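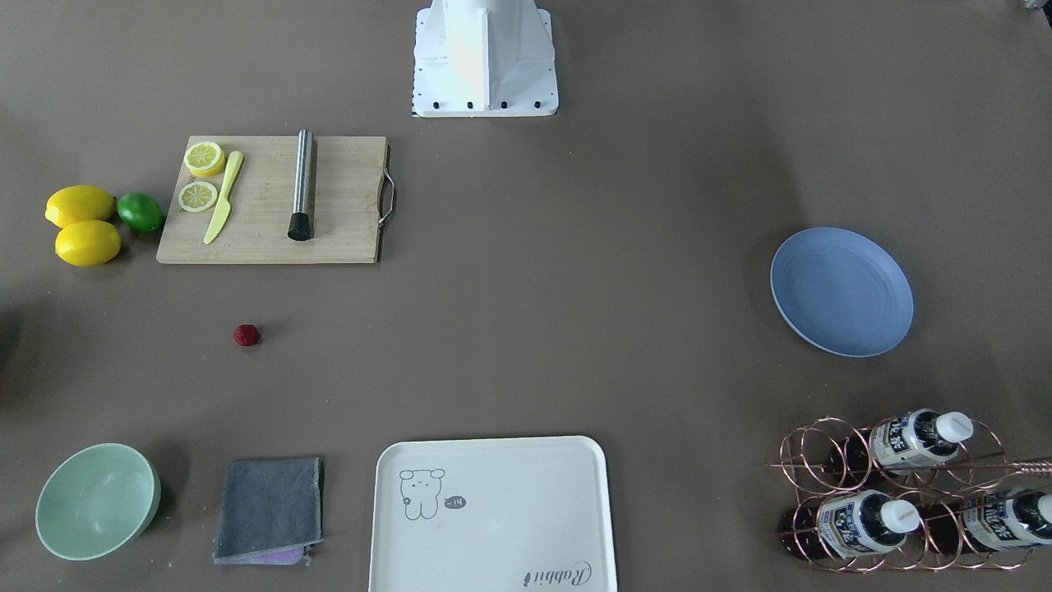 Prompt book notes, first full run

23/06/2023

I am stage managing Drastness at the Bralberg this summer, and a few people have asked what a stage manager does when the actors are still holding scripts. Mostly I write things down. We open in August, and the prompt book is already too thick for the binder I bought for it.

The Bralberg is a small house in Tridadgate, up a flight of stairs over a carpet shop. The stage is shallow and there is no wing space on the left side, so every entrance from that side has to come through the house or from behind the flat. The playwright knew this when she wrote the piece, and it shows. Almost everybody comes in from the right and goes out the same way.

How I set up the book

I print the script on one side only and put it on the right. The left page is blank, with three columns ruled in pencil for blocking, light cues and sound cues. Some stage managers put cues straight onto the text. I did that on my first show and could not read it by the second week.

Blocking goes in pencil until the director stops changing it, and so far it has all stayed in pencil. For the long kitchen argument in the second act I draw a little ground plan at the top of each left-hand page and number the moves to match numbers in the text. It takes an evening per scene. When someone asks where they were standing before the phone rings, I can tell them.

I tried doing the whole thing in Yip, which lets you attach notes to a script on a tablet. I liked it for the props list and for sending out rehearsal reports. For calling the show I went back to paper. The tablet goes to sleep, and my thumb covers the line I am reading. 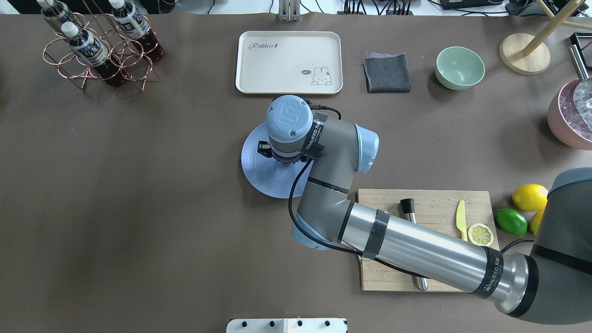

The first full run

We got through the play without stopping, which I had not expected. Act one was long. Act two was 40 minutes, and the director wants six of those back. I think they are all in the pauses. There are pauses marked in the script and then there are pauses where an actor is looking for the next line, and in my notes I mark the second kind with a small circle. Page 52 has a lot of circles.

Line notes went out the same night. I write each one on its own slip -- the page, the line as written, and a letter for what happened to it. D for dropped, P for paraphrased, J for jumped. The cast seem to take it better on a slip of paper than out loud in front of everyone. The playwright is still making changes, so I also had to check which version each actor was holding. Two of them were working from old pages. Now every new page is printed on colored stock with the draft number in the corner, and old pages come back to me before anyone leaves the room.

The quick change before scene 2 did not work. There is not enough text to cover it. The options are a longer sound cue, a simpler coat, or a new speech, and I know which one the playwright will pick.

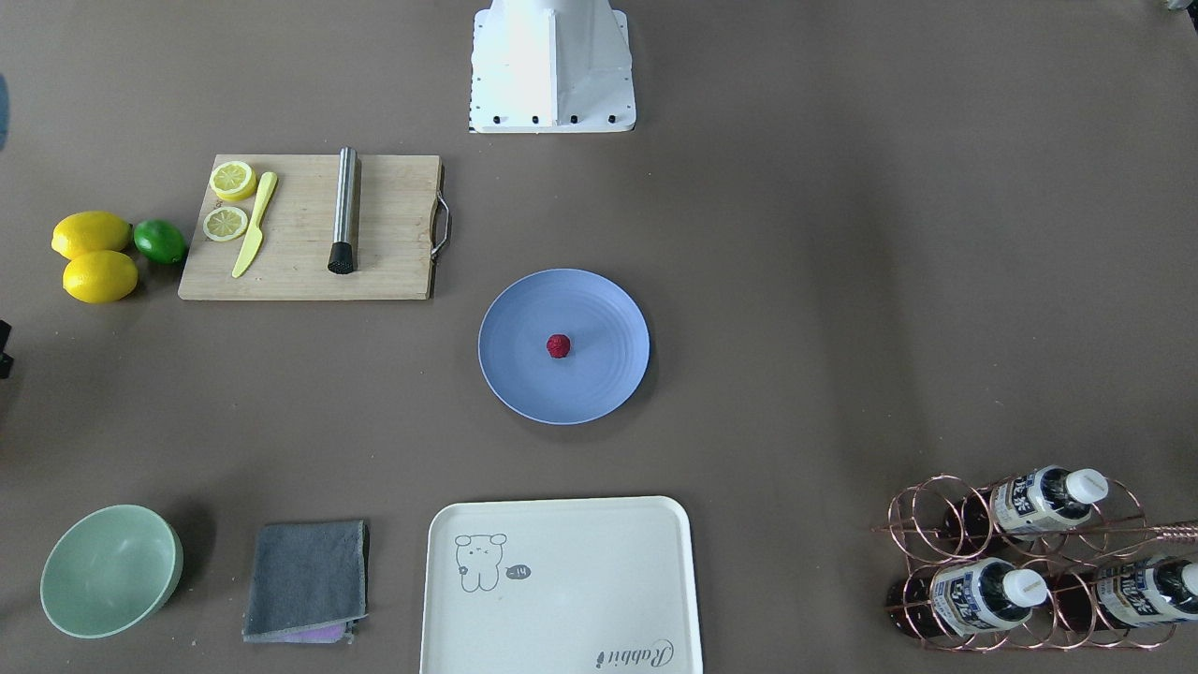 Money and what is left to do

The show has a budget of $2000 for everything outside of the rent, and the rights came out of that too, at a flat fee for the run. I would have guessed the set would eat most of it. Most of it is going to lights. The Bralberg's dimmers are old, and we have to rent a board that will talk to them.

Still on my list:

Tape out the full floor plan again now that the door has moved.
Get the phone to ring from backstage and stop relying on my own voice.
Ask about the noise from the carpet shop on matinee afternoons.
Write the cue sheet for the storm, which at the moment just says "storm."

We work act one next. I will post again once we are off book -- the deadline for that is the end of the month, and a couple of the cast are already there.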